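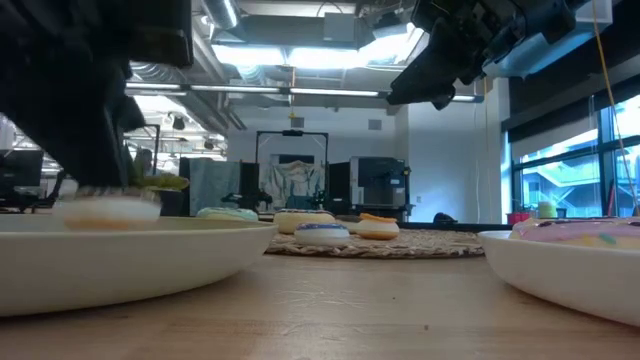 Kaffeetafel ohne Kuchen: Macarons und Donuts von Pivis, Geschirr von Halliday, Platzset von Gokent

Test von Ross MacBrayne, 12.07.2022

Spiellebensmittel gibt es in zwei Preisklassen. In der unteren liegen Netze mit bunten Hohlkörpern, die man an der Supermarktkasse mitnimmt und im Herbst wieder entsorgt. In der oberen liegen Attrappen, die eigentlich für Schaufenster gedacht sind und bei denen ein einzelnes Stück mehr kostet als ein echtes Tortenstück im Café. Die Süßwaren von Pivis sollen die Lücke dazwischen füllen. Ich habe das Macaron-Sortiment und die dazu passenden Donuts zusammen mit dem Geschirr von Halliday und dem runden Platzset von Gokent bestellt. Alles kam vom selben Händler, Skotmont, und alles in einem Karton.

Bezahlt habe ich den regulären Preis. Testmuster waren nicht dabei.

Lieferung und Verpackung

Die Macarons stecken in einer Schachtel mit Einlage, jedes Stück in einer eigenen Mulde. Das ist ordentlich gemacht, die Mulden sind aber knapp bemessen. Beim Einräumen muss man nachdrücken, und der Deckel steht danach manchmal etwas hoch. Die Donuts lagen einzeln in Papier gewickelt daneben. Das Geschirr war in Wellpappe eingeschlagen und heil. Das Platzset lag flach ganz unten, was vernünftig ist, denn gerollt wäre es vermutlich nie wieder glatt geworden.

Eine Anleitung liegt nicht bei, nur ein Faltblatt mit Reinigungshinweisen auf Englisch und Französisch. Deutsch fehlt.

Die Macarons

Ein Stück misst im Durchmesser 56 Millimeter. Das ist eine Spur größer als das, was ich beim Konditor bekomme, fällt auf dem Tisch aber nicht störend auf. Gut gelöst ist die Farbgebung. Pivis hat auf knallige Töne verzichtet und bleibt bei Weiß, Creme und Beige mit jeweils einem Akzent: eine blaue Füllung bei einem weißen Stück, ein blasser gelber Rand bei einem cremefarbenen, eine orangefarbene Schicht auf Weiß und Gelb, dazu ein helles Mintgrün. Nebeneinander auf einer Unterlage sieht das stimmig aus. Wer kräftige Farben für kleine Kinder sucht, ist mit einem anderen Sortiment besser bedient. Das beige Stück geht zwischen den anderen ziemlich unter.

Die Füllung lässt sich nicht abnehmen. Deckel und Boden sind fest verbunden, man kann also nichts auseinandernehmen und neu kombinieren. Im Shop war das für mich nicht eindeutig formuliert. Für Kinder, die gern umstecken und bauen, wäre eine teilbare Ausführung interessanter gewesen. Für eine Puppenküche oder eine Tischdekoration spielt es keine Rolle.

Zur Griffigkeit: Am Rand lassen sich die Macarons gut fassen, auch mit kleinen Händen. Von oben gegriffen ist es schwieriger, weil die Wölbung wenig Halt bietet. Auf einer glatten Tischplatte kommt hinzu, dass sie beim Greifen gern ein Stück wegrutschen. Auf dem geflochtenen Set passiert das deutlich seltener. Hochkant gestellt rollen sie, und zwar weit. Eines habe ich erst am nächsten Tag unter der Heizung wiedergefunden.

Stapeln geht bis zu einem gewissen Punkt. Zwei übereinander stehen sicher, beim dritten wird es wackelig. Eine Pyramide wie in der Produktabbildung ist mir nur mit etwas doppelseitigem Klebeband gelungen, das sich später rückstandsfrei abziehen ließ.

Die Donuts

Die Donuts sind der auffälligere Teil der Bestellung. Mein Favorit ist der mit rosa Glasur. Die Oberfläche glänzt, und aus normalem Abstand geht er als Gebäck durch. Neben den Macarons wirkt er allerdings groß. Legt man beides auf denselben Teller, stimmt der Maßstab nicht mehr ganz, was Pivis bei einer gemeinsamen Serie hätte abstimmen können.

Die helle Variante ist unten goldbraun und oben weiß glasiert. Sie wirkt auf mich am glaubwürdigsten, weil sie nicht völlig gleichmäßig aussieht. Genau das fehlt vielen billigeren Attrappen, bei denen jede Glasur wie mit dem Zirkel gezogen ist.

Weniger gefällt mir, dass der Glanz jeden Fingerabdruck zeigt. Nach einer halben Stunde Spiel sieht die rosa Glasur stumpf aus und muss abgewischt werden. Mit einem feuchten Mikrofasertuch ist das schnell erledigt. Spülmittel habe ich nur einmal benutzt, sparsam, ohne sichtbare Folgen. In die Spülmaschine gehört nichts davon, das steht auch im Faltblatt.

Das Geschirr von Halliday

Die Teile sind hell, weit und flach, mit hochgezogenem Rand. Halliday verkauft sie als tiefe Teller, man kann sie ebenso gut als flache Schalen führen. Ich habe 241 Millimeter Durchmesser gemessen und fast 400 Gramm auf der Küchenwaage abgelesen. Sie stehen damit satt auf dem Tisch und verrutschen nicht, wenn jemand beim Greifen gegen den Rand kommt.

Der Rand hat für diesen Zweck Vor- und Nachteile. Rollende Macarons bleiben drin. Wer aber von der Seite schaut, etwa im Sitzen am Kindertisch, sieht von einem Macaron hinter dem Rand kaum noch etwas. Ein Donut ragt darüber hinaus und kommt zur Geltung. Ich bin deshalb dazu übergegangen, die Donuts auf das Geschirr und die Macarons auf das Set in der Mitte zu legen. Das ergibt auch das ruhigere Bild.

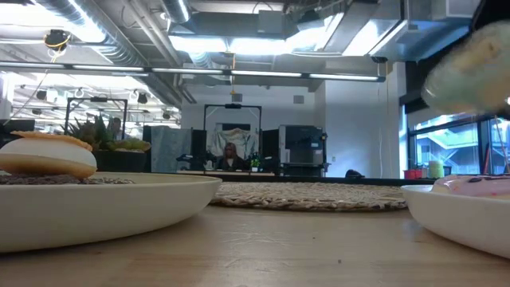
Geschirr links und rechts, dazwischen das runde Platzset. Die Donuts stehen über den Rand hinaus.

Beim Farbton sollte man genauer hinschauen. Je nach Licht liegt ein Teil eher im Cremefarbenen, das andere geht von Weiß ins Hellgraue. Bei Tageslicht am Fenster hat mich das nicht gestört. Unter Deckenlampen wird der Unterschied deutlicher. Wer ein streng einheitliches Gedeck will, sollte beim Händler nachfragen, ob aus derselben Charge geliefert wird. Skotmont hat mir auf meine Anfrage einen Umtausch angeboten, den ich nicht genutzt habe.

Das Platzset von Gokent

Rund, geflochten, in Beige- und Brauntönen. Das Set ist das günstigste Teil der Bestellung und hat mich am meisten überzeugt. Auf einem hellen Holztisch hebt es sich ausreichend ab, ohne sich vorzudrängen, und es gibt der Mitte des Tisches eine klare Fläche. Die hellen Macarons kommen darauf besser heraus als auf dem blanken Holz.

Der Rand ist rau. Das ist bei diesem Geflecht zu erwarten, auf empfindlichen lackierten Flächen würde ich trotzdem etwas unterlegen. Mein Tisch hat ohnehin schon feine helle Kratzer, da kam es nicht mehr darauf an. Krümel setzen sich in den Zwischenräumen fest und lassen sich am besten durch Umdrehen und Ausklopfen entfernen. Feucht abwischen geht, danach sollte das Set liegend trocknen. Einmal habe ich es zum Trocknen an die Wand gelehnt, seitdem wölbt es sich an einer Stelle leicht nach oben. Beschwert mit ein paar Büchern wurde es über Nacht besser, ganz verschwunden ist die Stelle nicht.

Gebrauch im Alltag

Bei uns liegt die Zusammenstellung meistens auf dem großen Tisch. Sie wird dort bespielt, umgeräumt, abends wieder in die Schachtel gelegt und am nächsten Tag anders verteilt. Beliebt ist das Sortieren nach Farben, danach das Servieren. Dabei hat sich gezeigt, dass die Menge passt. Mit weniger Macarons wäre die Mitte schnell leer, mit mehr würde das Einräumen lästig.

Besucher haben mehrfach nach dem Gebäck gegriffen, bevor sie den Irrtum bemerkten, am häufigsten nach dem hellen Donut. Wer kleine Kinder im Haus hat, sollte das bedenken: Die Stücke sehen essbar aus, und die Streusel auf der rosa Glasur laden zum Zupfen ein. Bei mir hat sich bisher keiner gelöst. Ich würde die Donuts trotzdem nicht unbeaufsichtigt einem Kind geben, das noch alles in den Mund steckt.

Abfärbungen habe ich weder auf dem Geschirr noch auf dem Geflecht festgestellt. Ein leichter Geruch nach Kunststoff war beim Auspacken vorhanden. Ich habe die Schachtel mit offenem Deckel auf den Balkon gestellt, nach einigen Tagen war er weg.

Preis und Alternativen

Einzeln gekauft ist die Kombination nicht billig, vor allem wegen des Geschirrs. Wer schon flache helle Teller besitzt, kann sich Halliday sparen und nimmt nur die Süßwaren und das Set. Die Donuts gibt es bei Skotmont auch einzeln, die Macarons nur als Sortiment. Ersatz für ein verlorenes Stück bekommt man also nicht ohne Weiteres, was ich bei einem Artikel, der so gut rollt, für ungünstig halte.

Ab Oktober soll laut Händler eine weitere Farbreihe dazukommen, mit dunkleren Tönen. Ob die Größen dann besser zu den Donuts passen, konnte man mir am Telefon nicht sagen.

Bewertung

Pivis Macarons: gut. Farben stimmig, Griff von oben schwierig, Schachtel zu eng.
Pivis Donuts: gut. Überzeugende Oberfläche, aber anfällig für Fingerabdrücke und im Verhältnis zu groß.
Halliday Geschirr: befriedigend. Standfest und praktisch, Abzug für die Farbabweichung.
Gokent Platzset: sehr gut. Nur liegend trocknen.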